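Chapter 9
Setting the Table for a Meeting

Walk into any conference room and your eyes go to the table first. It is the biggest thing in there, everyone sits down to it, and whatever you put on it will be looked at for an hour or more! So we start this part of the book with tabletops, and with flowers in particular, which I love teaching because the results come so fast.

In Chapter 8 you dressed a reception desk, where people pass by and glance. A meeting table asks for something different. Guests are seated, their eyes are low, and they need to see each other across the surface. A tall, slender vase belongs toward one end. In the center you want low pieces, and a tray is the best friend you have (a dark one on a white table looks wonderful).

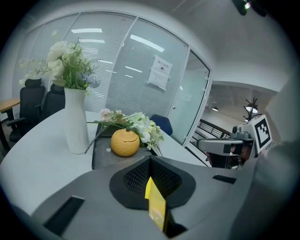 Color comes next. White roses or peonies with a little pale blue and plenty of feathery green will suit nearly any room, and then you get to pick one accent. Yellow is my favorite. A single lidded jar in a warm yellow can carry a whole table, especially with a few cream and pale pink stems laid loosely beside it.

Artificial flowers get a full section in this chapter, and they deserve it. Jiahui Cheng, who taught me most of what I know about them, bends every stem before it goes in the vase, and you will do the same in Exercise 2.

Before you read on, find a tray, a vase and one small object with a lid. Anything from your own kitchen is fine.

Key terms: accent, sight line, grouping, filler, loose bouquet

9.1 Choosing the tray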